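About Tamayo Surfaces

Tamayo Surfaces supplies and maintains worktops, counter tops and edge strips for kitchens, canteens and small shops. The workshop is in Brutulville, with a second store at Zosside for stock slabs and returned offcuts. The firm was set up by Bernardo Teixeira, who trained as a stone finisher and still approves every edge profile before it leaves the building.

What we do

Most of our work falls under fabrication, refinishing and inspection. Fabrication covers cutting, edging and sink openings. Refinishing is done on site where the joints allow it, and in the workshop where they do not. Inspection is a separate service, and customers can order it without buying anything else from us.

We work mainly with speckled and flecked surfaces in the grey range. These finishes are popular in working kitchens as they hide crumbs and light marks, but they are harder to assess than a plain surface. A fine scratch can pass for part of the pattern, and a small chip can sit unnoticed among the darker flecks until the edge around it begins to fail.

How surfaces are assessed

Each top is checked under a low side light, then under a warm light, then in ordinary daylight. The order is fixed. Marks are recorded on a paper plan of the top, with the position measured from the left-hand front corner. Where a top has been repaired before, the old repair is entered first. Repairs that change the colour of the surface under any of the lights are listed separately and priced separately.

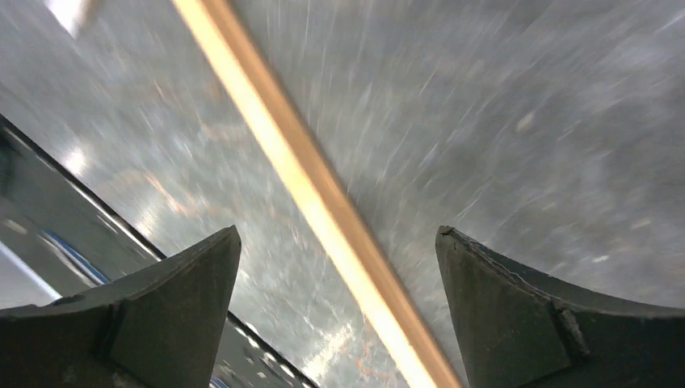 Does a flecked grey surface need a different cleaner from a plain one?

The same mild washing-up liquid and warm water will do for both, followed by a clean rinse and a dry cloth. Scouring powder should be kept off either finish.

Standard sizes and stock

The longest single length we cut is 2,777 mm. Anything over that is supplied in two pieces with a butt joint, placed away from the sink and the hob. The standard stock length is 2,417 mm, and the deepest top we hold is 900 mm, which suits most islands and serving counters. Other depths are cut to order. Offcuts are kept at Zosside and can be matched to an existing top if the customer brings a sample.

The Sterno range

Sterno is our own line of edge strips and upstands. It comes in square, bevelled and rounded profiles, each in a matt or a polished finish. The range was revised in May, when the rounded profile was given a larger radius. Strips bought before the revision can still be matched on request, but they are made singly and take longer.

Visiting the workshop

Customers are welcome to look at slabs before ordering. Please bring a drawing with the wall lengths marked, and note any wall that is out of square. Samples may be taken home for up to 3 weeks. Slabs can be reserved at the counter in Brutulville, and a reserved slab is labelled with the order number and moved to the rear rack until cutting.

Page last revised 13th July.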